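Notes from the Talora open house, Thursday

Got there late, parking was a mess. Skipped the welcome talk and went straight to the software floor, which was the part I came for anyway.

First stop was the planner group. Their stack is called Shimada -- one process plans for both arms together, 14 joints in a single problem. They used to plan each arm alone and lock the other one out of the shared space. Safe but slow. Now a typical plan comes back in 65 milliseconds, on a desktop machine under the bench. I asked about worst case and got a shrug, then "a couple seconds, if the cables are modeled." Fair enough.

Perception is a separate thing, Gutura. Takes the wrist cameras, gives back a mask and a grasp guess per object. Mugs are the standard test set. Handles are the hard part, esp. when one mug covers another and the handle could belong to either.
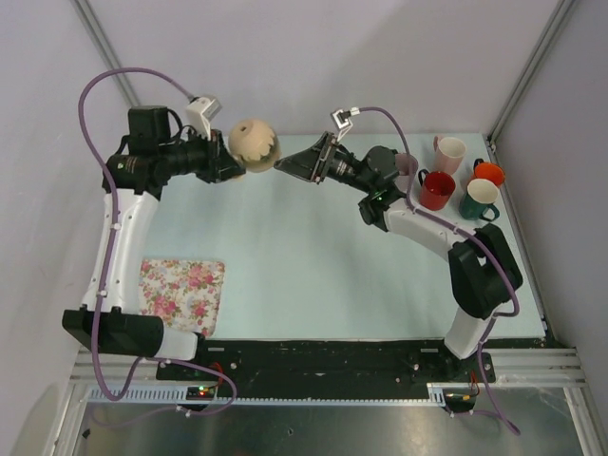
Spent the longest on handovers. The approach gets replanned every time the pose estimate moves more than 2 millimeters, so if the estimate jitters the giving arm has to wait. They filter it now. Still the biggest line in the bug list, 53 open tickets when the guy pulled it up, a lot of them tagged "timing". Liked that they showed us the real tracker and not a slide.

Log viewer was the suprise of the day. Joint traces, camera feeds and planner calls on one timeline, you scrub back and see which pose the planner was using at that moment. Want this at our place. They might release it, no date.

Missed the Purnulura session upstairs (simulation, full by the time I got there). Coffee ran out at 3. Need to write and ask for the log format spec before the next team meeting -- and ask if the viewer runs wihtout their planner.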